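Teaching by hand at Tusier: a talk with the demonstration lead
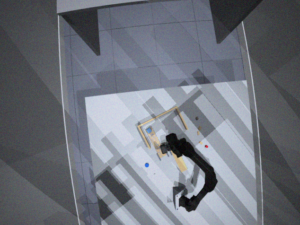

Why they start in simulation

Tusier occupies two rooms over a print shop in Kinwood. One room has the desks and the other has the arm. When I came by in December, most of the teaching was going on at the desks, where an operator drives a simulated robot by remote control and the computer keeps a record of every move.

The person who runs the demonstration work asked to be identified only by job, so I will say "the lead." The lead has been at it since the company began and trained all the current operators.

"We used to do everything on the real arm," the lead said. "You would take hold of the wrist and walk it through the job. It's a good way to teach one motion. It's a slow way to teach a thousand, and your shoulder gives out before lunch."

The simulated table has an arm, a three-sided wooden frame, a plank, a small blue cube, a blue ball and a few smaller pieces off to one side. The task in use during my visit was to bring the cube out through the open side of the frame. The operator can use the gripper or push with whatever is in reach.

"People ask why we don't just write a program for it," the lead said. "For one cube in one spot, you could. Then move the cube over a little, or turn the frame, and you're writing it again. A person at the controls adjusts without thinking, and that adjusting is the part we want recorded."

What a good demonstration looks like

The team has collected 1103 demonstrations of the frame task. After review they kept 1000. I asked what was wrong with the others.

"Mostly pauses. Somebody stops to look at the screen and the arm just hangs there. If you train on that, the robot learns to hang there too. A few had the operator bumping the frame and then fixing it. We argued over those and kept the ones where the fix was clean."

The lead keeps a recovery in the set when the operator makes an honest mistake and gets back on track. Staged mistakes are left out. "They look staged in the data. The hand slows down before the mistake because it knows it's coming."

New operators spend 2 days on practice runs before anything of theirs is saved. They work with a handheld controller that Tusier calls the Grodar. It has a trigger for the gripper and follows the movement of the operator's hand. Early versions passed along every small shake. The current one smooths the motion a bit, and the lead has mixed feelings about it.

"Smoothing makes everyone look skilled. But if you smooth too much, you lose the small corrections right before contact. We turned it down in the last version and the operators complained for a week."

By hand or by remote

Tusier still teaches by hand on the real arm for some jobs. Anything that depends on feel, such as fitting a peg or wiping along an edge, is done that way first.

"With your hand on the arm you feel the push back. On a screen you get a picture and that's all. So on the screen people press too hard, or they stop short because they can't judge the distance. Depth is the big one. We tell them to look at the shadows."

The shadows were added for that purpose. An earlier version of the simulator had flat lighting, and operators kept closing the gripper too high. The lead would like a second camera view next, but says the operators are split on whether they would look at it.

Bodin, a small maker of packing equipment, is the first customer to try the method. Its staff will record their own demonstrations, 3 people to start, with Tusier checking the results. The lead expects some trouble there.

"Their people know the packing job far better than we do. They also each do it differently. One goes in from the left, one goes in from the right, and if you average those two you go straight into the middle of the box. So we have to sit down with them and pick one way, or label them apart."

I asked how long it takes before an operator's recordings are worth using without a check. The lead thought it over - there was a run going on the screen behind us - and said that everyone's recordings still get checked, including the lead's own.

"I had one thrown out last month. I paused."

16 December 2019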